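The Frost on the Window: How Winter Draws on Glass
Pastside Quarterly
1/12/22

On a cold morning in an old house, the lower corners of a bedroom window may be covered with ferns. They curl upward from the sill in long plumes, each one branching into smaller plumes, until the whole pane looks like a pressed garden. Window frost was once so common that most households paid it little attention. In the age of sealed double glazing it has become a rare sight, and those who wish to study it must often go looking for an old building with a poor furnace.

The town of Munwood is well supplied with such buildings. It lies in a river valley where cold air settles after dark, and many of its houses still have single panes set in their original sashes. The Munwood Frost Survey began there as a school exercise and is now carried on by the Pilier Natural History Society. Its archive holds 2,294 photographs of window frost, each one filed with the outdoor temperature, the direction the window faces, and a short note on the state of the glass.

Frost forms on a window when water vapor in the room meets a surface that is colder than the freezing point. If the glass is cold enough and the air close to it is moist enough, the vapor can pass directly into ice without first becoming liquid. In other cases a thin film of water gathers on the pane and then freezes. Both processes may take place on the same window in the same night, and the patterns they leave are different. Frozen film tends to produce broad, curving sheets. Direct deposit builds fine needles and feathers that stand slightly away from the surface.

The glass itself has a great deal to say in the matter. A scratch, a speck of dust, or the streak left by a cleaning cloth gives the ice a place to begin. Growth then follows the flaw, so that a fern which seems to wander freely may in fact be tracing the path of a hand that wiped the window weeks before. The survey has recorded the same panes in successive winters, and several have shown nearly the same curve in the same place each year.

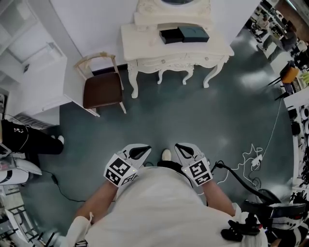

A carved white vanity table with its mirror.

Mirrors, picture glass, and other smooth surfaces indoors seldom carry frost, as they stay close to the temperature of the room. A window is different. One face belongs to the house and the other to the weather, and the pane settles at a point between the two. A heavy curtain drawn at night will lower that point by keeping warm air away from the glass. Older residents of Munwood recall that the best frost was always found behind the thickest drapes, and the survey's notes support them.

Shape depends on temperature and on the supply of moisture. Kitchens and bathrooms, where the air is damp, often produce a dense white crust with little visible structure. Spare bedrooms do better. The air is drier, the ice grows slowly, and the branches have time to spread. Six-sided symmetry, so familiar in the snow crystal, is usually hard to see on a window. The glass restricts growth to a single plane, and neighboring crystals compete for the same vapor.

The finest examples in the archive come from the Sulemana House, a former boarding house on the north side of the river. The building has 147 windows, of which 100 still hold their early glass. That glass is slightly uneven, with ripples and small trapped bubbles, and the frost responds to every one of them. A stairwell window on the second landing has produced a spiral form that the society has not found elsewhere. It has appeared in only 2 winters, both times after a long still night in November.

Photographing frost requires more patience than equipment. The society advises its members to work before sunrise, to place a dark cloth outside the window as a background, and to hold their breath when close to the pane. Light from the side brings out the ridges. A flash fired straight at the glass will flatten them. Early starts are essential – the warmth of a single lamp can blur the finer needles within minutes.

The future of the survey is uncertain. Storm windows and new insulation have reached most of the streets near the river, and owners have good reason to welcome them. Frost on the inside of a window means heat lost through it, and the meltwater can rot a wooden sash. The society does not ask anyone to keep a cold house. It asks only that residents who plan to replace old windows allow one winter's record to be made first.

Prints from the archive may be viewed by appointment at the society's reading room in Pilier. Visitors are asked to leave coats and wet umbrellas in the hall.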